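行程单导入离线地图的步骤

适用于自由行旅客。下文以 Flomcombe 至 Natberg 的陆路行程为例，中途在 Trondodcombe 停留两晚，使用的软件为 Yeon 离线地图，桌面端与手机端均可操作。

## 一、准备数据

1. 新建电子表格，每行对应一个地点，列名依次为：`name`、`lat`、`lon`、`day`、`type`、`note`。
2. 坐标使用十进制度数，保留五位小数。度分秒格式须先换算，否则导入时整行被跳过，且无提示。
3. `type` 列只接受四个值：`stay`、`food`、`sight`、`transit`。其他值一律归入未分类图层。
4. `day` 列填整数，从 1 开始。跨夜的车次填出发日。
5. 另存为 CSV，编码选 UTF-8。编码错误时，中文地名显示为乱码，坐标不受影响。

示例：

```
name,lat,lon,day,type,note
车站北口,46.20518,7.31472,1,transit,换乘长途车
旧市场,46.21103,7.32960,1,food,下午三点后收摊
河畔旅馆,46.21387,7.33015,1,stay,前台夜间关闭
```

单个文件上限为 100 行。超过时按天拆分，文件名加后缀 `_d1`、`_d2`。

## 二、下载底图

打开 Yeon，进入“区域管理”，搜索目的地并勾选。Flomcombe 与 Natberg 分属两个区域包，须分别下载；Trondodcombe 包含在 Natberg 包内。两包合计 1314 MB，山地等高线为可选项，勾选后合计 3209 MB。手机剩余空间不足时，可只保留 Natberg 包的等高线，城区段用不到。

下载完成后切换到飞行模式，放大至街道级别，检查门牌号是否显示。门牌号缺失多为索引未生成，在区域名称上长按，选择“重建索引”。重建期间不要锁屏。

## 三、导入与核对

1. 在桌面端选择“文件 > 导入 > 地点列表”，指定 CSV。
2. 在字段对应窗口确认 `lat` 与 `lon` 没有颠倒。
3. 坐标系选 WGS 84。
4. 点击“预览”，逐日打开图层，查看是否有远离路线的孤立点。
5. 确认后点击“写入”，再同步到手机。

孤立点通常来自两种情况：漏写负号，或从同名地点复制了坐标。修改时应改 CSV 原文件后重新导入，直接在地图上拖动的点在下次同步时会被覆盖。
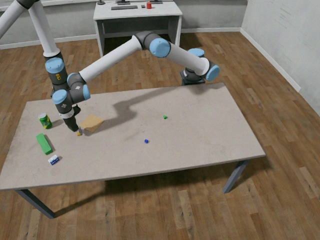
Sebastião Lacerda 留言指出，第 4 步的预览默认只显示第一天的图层，他漏看了第三天，结果 Natberg 的长途车站落在河对岸，建议先点“全部展开”再核对。该做法有效，桌面端和手机端的按钮位置相同，都在图层列表右上角。

## 四、设置每日路线

选中某一天的图层，点击“生成路线”。软件默认按直线距离排序，不考虑营业时间，因此须手动调整顺序。餐饮点较多时，可先隐藏 `food` 图层，排好景点和换乘点后再打开。

步行速度默认值偏高。携带行李的换乘日应改用“慢速”，并在每个 `transit` 点前加入缓冲时间。从 Trondodcombe 的旅馆到车站有一段石阶，地图标为普通步道，带轮行李宜绕行东侧车道。步行导航在偏离路线 100 米后重新计算，窄巷中定位漂移时会频繁触发，可在“导航 > 重算”中关闭。

十一月以后山区班车改用冬季时刻，软件不含时刻表数据，发车时间须自行写入 `note` 列。

## 五、共享与备份

多人同行时，由一人维护 CSV，其余人以只读方式订阅。操作为“共享 > 生成链接 > 仅查看”。两人同时编辑时，以最后一次上传为准，先上传者的改动不保留。

出发前导出一份 GPX，存入手机本地目录。导出时勾选“包含备注”，否则 `note` 列丢失。GPX 不保存图层颜色，换用其他软件打开后需重新设置。

## 六、常见错误

| 现象 | 原因 | 处理 |
|---|---|---|
| 导入后无任何地点 | 分隔符为分号 | 改为逗号后重存 |
| 地点全部落在海上 | 经纬度颠倒 | 重新对应字段 |
| 手机端缺少某一天 | `day` 列有空格 | 清除空格后重新导入 |
| 路线无法生成 | 跨区域包且其中一个未下载 | 补下载缺失区域 |

旧版导出的 `.ylist` 文件不能直接导入，须先在桌面端打开，另存为 CSV，再从第三节第 1 步开始操作。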